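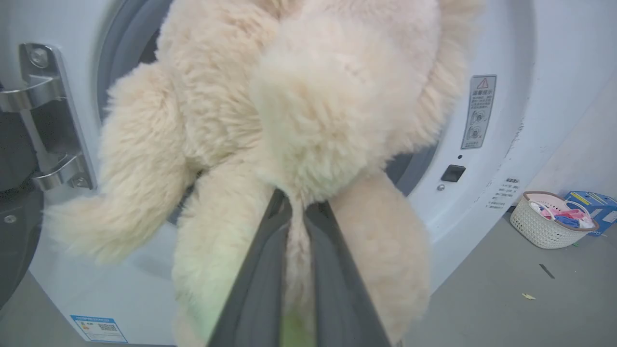

Section 4. Filling and heating the boiler

Read this section through once before you light the burner or switch on the element. It applies to the Gisenik 80 pot still and the Gisenik 36, in both the gas and electric versions. Where the two sizes differ, the text says so.

You must hold the permits required for distilling spirits where you live before charging the still with any wash. The cleaning run in Section 3 uses water and vinegar only.

4.1 Before you start

Check that the cleaning run has been completed and that the boiler has been drained and rinsed. Residue from the factory polish will taint the first two or three runs if it is left in.

You will need:
Finished wash, fully fermented and settled
Transfer hose (supplied)
Flour paste or the supplied Plillora gasket ring
Hydrometer and test jar
Two glass or stainless receivers
A fire extinguisher rated for flammable liquids

CAUTION: Do not use plastic receivers. High-proof spirit draws flavor and plasticizers out of many plastics, including some sold as food grade.

4.2 Charging the boiler

1. Close the drain valve. The lever should sit at a right angle to the pipe.

2. Remove the swan neck by loosening the three wing nuts evenly. Lift straight up. Set it on a clean towel with the opening facing down.

3. Connect the transfer hose to the fermenter tap. Leave the last few inches of sediment in the fermenter. Yeast that gets into the boiler will scorch on the bottom and there is no way to get the taste out later.

4. Fill to the line stamped on the inside wall. On the Gisenik 80 this is three-quarters of the way up. On the Gisenik 36 it is two-thirds, as the smaller boiler has a shorter neck and foams over more easily.

5. For grain washes, add a pea-sized piece of unsalted butter or five drops of antifoam. Fruit washes do not normally need it.

6. Check the drain valve for drips. If it drips, drain the boiler and see Section 9.

NOTE: On electric models the element must be covered by at least two inches of liquid at all times. The low-level cutout is a backup and should not be used to tell you when to stop.

4.3 Sealing the neck

1. Wipe both faces of the flange dry.

2. Seat the gasket ring in the groove with the flat side down. If you are using flour paste, mix rye flour and water to the thickness of putty and lay a bead as wide as your finger all the way around.

3. Lower the swan neck onto the flange and turn it until the arm lines up with the condenser inlet.

4. Tighten the wing nuts by hand, a half turn each, moving around the ring until all three are snug. Do not use pliers. The threads are brass and will strip.

5. Connect the arm to the condenser and tighten the union.

WARNING: Never plug, cap or pinch the condenser outlet. The still must be open to the air at that end whenever there is heat under the boiler.

4.4 Cooling water

Water goes in at the bottom fitting and out at the top. If the hoses are reversed the condenser will only half fill and vapor may escape from the outlet.

Start the water before the heat. A slow trickle is enough until the arm becomes warm, then open the tap to a steady flow the width of a pencil. In August, or anywhere the supply water runs warm, you may need twice that.

4.5 Heating up

1. Electric models: plug into a grounded 230 volt outlet on its own circuit. Do not use an extension cord. Gas models: light the burner following the instructions on the Kerr regulator card.

2. Set the heat to high and stay in the room. A full Gisenik 80 takes up to two hours to come up.

3. Touch the back of your hand near the neck from time to time. When you can feel heat coming off the first bend, turn down to the second mark on the dial.

4. Look over the flange for wisps of vapor. Patch small leaks with paste. For a large leak, shut off the heat and let the boiler cool before loosening anything.

5. When the first drops fall from the outlet, go to Section 5, Making the Cuts.

WARNING: Throw away the foreshots as directed in Section 5. Do not drink them or add them to another batch.

4.6 Spare parts for this section

Gasket ring, both sizes: part 614
Wing nuts, set of three: part 617
Transfer hose: part 622

Order from the Nillcombe parts counter or from the dealer who sold you the still. Have the serial number ready. It is stamped on the underside of the left handle bracket.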